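Norovirus on the wards: what changed at Trivthorpe this winter

Infection control notes, winter issue

The norovirus season at Trivthorpe began earlier than in the previous year and has now passed its peak. Between the first confirmed case in November and the end of February, the laboratory recorded 136 positive stool samples from inpatients. Samples from staff are handled by occupational health and are not included in that figure. Neither are patients who had symptoms but were discharged before a sample could be taken, so the true number of infections will have been higher.

Most of the positive samples came from the older persons' wards and from the rehabilitation unit at Millus. This is the usual pattern. Patients in both places stay longer, share bays and day rooms, and often need help with washing and eating. Surgical wards reported fewer cases, and most of those were found on transfer from another ward.

At the peak in January, four wards were closed to new admissions on the same day. Three of them reopened within the week. The last stayed closed longer after a second group of patients fell ill in a bay that had been cleaned and put back into use.

The case definition

The working definition has not changed. A suspected case is a patient with two or more episodes of vomiting, or three or more loose stools, within 24 hours, where no other cause is likely. Laxatives, antibiotics and tube feeding should be checked first. A confirmed case is one with a positive laboratory result.

Ward teams should act on suspicion. The result normally takes until the following afternoon, and samples that reach the laboratory after 4 pm are run the next morning. A patient in a shared bay who meets the definition should be moved to a side room if one is free. If none is free, the bay is closed with all its patients in it, and the exposed patients are not moved elsewhere until 48 hours have passed without new symptoms.

Bay closure or ward closure

Until last year the whole ward was closed as soon as two linked cases appeared. Since the autumn the first step has been to close the bay only. The ward is closed when cases appear in more than one bay, or when the staff on shift can no longer be divided between affected and unaffected patients.

The change keeps more beds in use, but it depends on doors. Bays at Trivthorpe in the older block have no doors, and the temporary screens do not reach the floor. For those bays the former rule still applies in practice, and the bed managers have been told so in writing. At Millus all the bays have doors and the new rule has been used throughout. 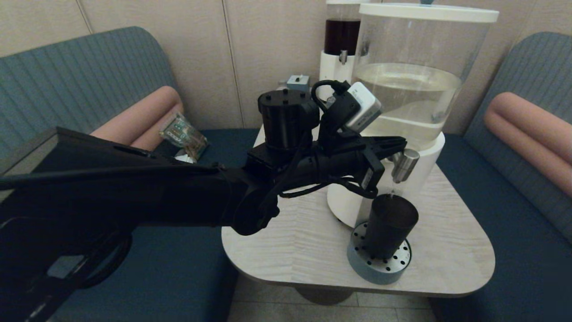
One ward manager at Millus wrote to say that the bay rule had worked on paper but had been hard to staff at night, when a single nurse might have to cover a closed bay and an open one. She asked that the night rota be checked before a bay is closed, and that the on-call team be told if the two groups cannot be kept apart. She added that relatives found a closed bay harder to understand than a closed ward, and that the sign on the main door ought to give the bay numbers.

Both requests have been accepted. The closure form now has a line for night staffing, to be completed by the nurse in charge at the time of closure. If the line is left blank, the on-call team will ring the ward. The new door sign has a space for bay numbers and can be printed from the same folder as the old one. Old signs should be thrown away.

Hand hygiene and cleaning

Alcohol gel has little effect on norovirus. Hands must be washed with soap and water after contact with a suspected case or with anything near the bed, including after gloves are removed. Gel dispensers may stay in place at the ward entrance, but those inside a closed bay are to be covered for the length of the closure.

Routine cleaning in closed areas is carried out twice daily with a chlorine-releasing product at 1,000 parts per million. Toilets, commodes, taps, door handles, bed rails and call buttons are cleaned more often, and always after an episode of vomiting or diarrhoea. The product supplied under the Flurari contract comes as tablets and must be made up fresh every 24 hours. The time of mixing is to be written on the bottle. Several bottles found during checks in December carried no time and were discarded.

Curtains are changed at the end of a closure, before the final clean. In January the order was reversed on one occasion and the clean had to be repeated — a delay of half a day for that bay.

Reopening

A bay or ward may reopen when 48 hours have passed since the last symptoms in any patient there and since the last uncontained episode, and when the final clean has been signed off. Patients who still have mild symptoms but are in a side room with their own toilet do not hold up the reopening. Repeat samples are not needed. Patients can go on shedding the virus for weeks after they recover, and a positive result at that stage does not alter the decision.

Staff who have been ill stay off work until they have been free of symptoms for 48 hours. This applies equally to agency staff, porters and caterers. Agencies have been reminded that a shift cancelled for this reason is not to be counted against the worker.

Transfers to care homes

Discharge to a patient's own home can go ahead at any time if the patient is well enough. Discharge to a care home is different. Patients from a closed area who have been exposed but have had no symptoms should wait 48 hours, and the home must be told before transport is booked. Breathnach House and the other homes that take our patients have asked for this by telephone as well as on the discharge letter, as letters sometimes arrive after the patient. The telephone call should be noted in the record with the time.

Reporting for the rest of the season

Daily returns continue until the end of April. They are due by 10 am and should be sent even when there are no cases to report. Late returns were the most common fault this winter, with up to three wards missing on some mornings. From May the returns become weekly, and the closure forms go back to the office on the ground floor at Trivthorpe.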